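Sorting bedroom odds and ends: one box, one surface, one pass

Small items collect in bedrooms faster than anywhere else in a house. Chargers, flash drives, hair clips, trinkets and the odd hand tool end up on the nightstand, then in the bed, then under it. The method in these notes needs a spread-out piece of cloth and an open cardboard box. It takes less than an evening.
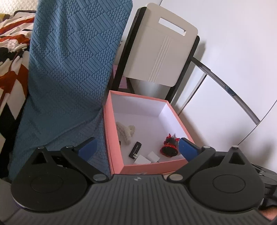
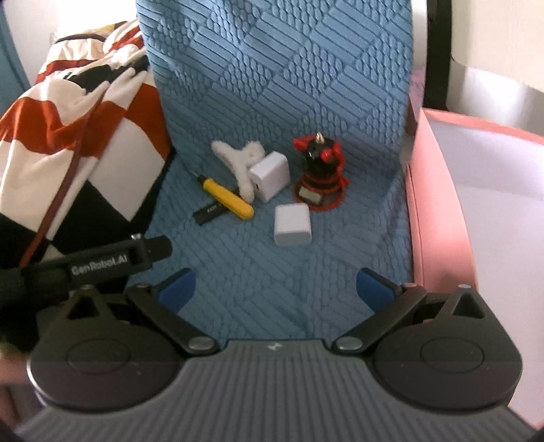 Odds and ends on blue textured fabric, and a pink curved object with a pale inner surface.

1. Work surface

Use a blanket or a thick throw. A cloth surface stops cube-shaped adapters from sliding and keeps metal prongs off painted furniture. Choose a solid color. Patterned bedspreads hide black items, flash drives in particular. A raised weave is acceptable provided the relief is shallow; deep ribs will swallow SIM pins, earring backs and screws under 1/4 inch.

Pull the cloth flat where the items will sit. Folds are where things get lost when the cloth is lifted.

2. Box

A gift or shoe box with a light interior works best. Dark parts show up against white board and can be found without tipping the box out. Side walls of three to four inches are enough. Anything deeper invites stacking, and the bottom layer is forgotten by March.

Set the box next to the cloth, lid off, at the same height if possible. Lay heavy items in first.

3. Order of packing

Power adapters. Wipe the housing with a dry cloth and check the port for lint. Remove lint with a wooden toothpick, adapter unplugged. Fold the prongs if they fold. If they do not, place the adapter with the prongs toward a side wall, away from anything with a gloss finish. Two adapters that look alike may have different output ratings, so read the fine print and write the wattage on masking tape. Damián Palma uses a paint pen for this, directly on the plastic. Tape comes off more cleanly.

Flash drives. Cap or retract the connector. Label by content, never by date alone. I number mine, and the list is now up to 41. A drive with no label goes into a separate envelope until it has been checked on a computer.

Hair clips. Plush and faux-fur clips pick up grit from the box floor. Shake them out and put them in last, on top, closed. Do not wedge a clip open around another item – the spring weakens.

Figurines and keychains. Parts that project (horns, spikes, rings) break at the base. Stand the piece on its own base if the box will stay level. If the box will be carried, wrap it in one sheet of tissue and lay it along a wall.

Screwdrivers. Keep these out of the box unless the tip is covered. A short length of drinking straw fits most thin shafts. Better still, return the tool to the toolbox the same day.

4. Dividers

Cut strips from cereal-box card, slot them halfway through and cross them. Four compartments are sufficient for a shoe box. Heikki Ahonen prefers the Honis drawer trays, which stack well but are too wide for most gift boxes. Measure the interior before buying anything.

5. Storage

Keep the box off the floor and away from radiators. A wardrobe shelf at eye level is suitable. Write the contents on the short end, the end that faces out. Go through it again on a Friday every couple of months, and take out any charger whose device has left the house.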